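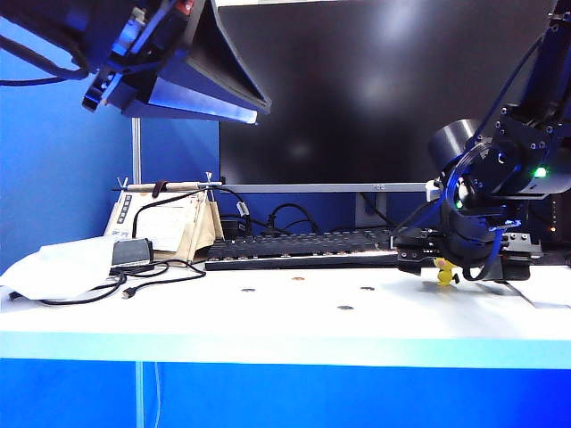

4.2 Operator duties at a shared bench

The arm now does the picking. The Willgate bench operator loads parts, clears faults and signs the log.

1. Move loose cords out of the arm's reach.
2. Place one item upright under the gripper.
3. Step back and press Start.
4. After 100 cycles, check the finger screws.

Note: Operators trained before May must repeat module 14.

CAUTION: Do not reach under the gripper until the arm is locked out.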